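Olwood Neighbours' Newsletter, November
By Ljubica Shehu

Wool and the cold months

Every year when the heating comes on, I receive the same question from people in our building and from the readers of this newsletter: how should one wash a wool jumper so that it stays the same size? I worked for 20 years in the knitwear repair shop in Grenel, and I have seen many jumpers which came in for an adult and could go home only for a child. So I will write down what I know, and perhaps it will save one or two of them this winter.

The first thing I would say is that most people wash wool too often. A jumper worn over a shirt does not become dirty as quickly as the shirt does. After wearing, I hang mine over the back of a chair near an open window for the night, and in the morning the smell of cooking or smoke is mostly gone. In a usual winter I wash each jumper two times, and the one for walking the dog perhaps three.

When washing is necessary, I do it in the kitchen sink. The water should be cool to the hand, and the soap should be made for wool. Ordinary washing powder is too strong for it. Turn the jumper inside out, press it down under the water and leave it for ten minutes. Please do not rub. Rubbing is what makes the fibres catch each other and become felt, and after this there is no way back, whatever they may tell you on the internet. Rinse with water of the same temperature as before.

Many jumpers are lost at the moment of taking them out. Wet wool is heavy, and if you lift it by the shoulders, the body will become long like a dress. Lift it with both hands from underneath, press it against the side of the sink, then roll it in a dry towel and kneel on the roll. My mother walked on hers in her socks. Afterwards it dries flat on a second towel, away from the radiator, and you turn it over the next morning.
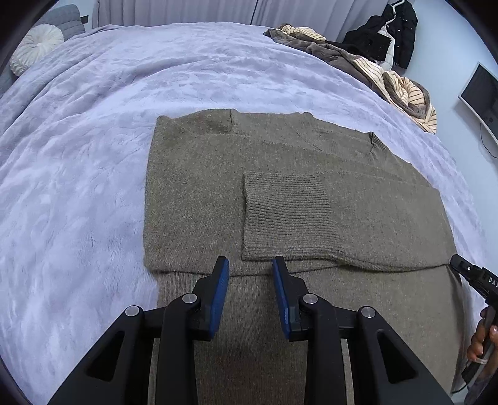 For keeping, I prefer a shelf or a drawer. Hangers make two small points at the shoulders which are difficult to remove, and a thick jumper will also pull itself downwards with its own weight. The heaviest ones go at the bottom of the pile. If your cupboard stands against an outside wall, as mine does, leave a little space behind the pile so that the air can pass.

Now about moths. The moth which you see flying is not the one that eats. The damage is done by the larvae, and they like wool which has been put away with some food or sweat on it. For this reason, wash everything before the summer, also the pieces which look clean. Cedar and lavender smell pleasant, but I would not depend on them alone. If you find a hole, put the jumper in a closed bag in the freezer for two weeks, and in the meantime empty the cupboard and vacuum the corners.

Small holes should be mended early. A hole at the elbow which takes me a quarter of an hour in November will take a whole evening in February. My neighbour Prasert Ruangrit has asked me to mention that a darning mushroom is not necessary, and he is right, he uses a light bulb (an old one, the glass kind). Choose a yarn which is a little thinner than the original. The colour is less important than people think, especially inside the cuff.

If you would like to learn darning, we sit together on Tuesday evening at 7 in the ground floor room, next to the bicycle store. It costs nothing. Bring the thing you want to mend and one needle with a large eye. I have wool in brown, grey, navy and a rather sad green, and there is tea. Those who want to bring a machine-knitted piece with very fine stitches should speak with me first, as this needs better light than we have in the room.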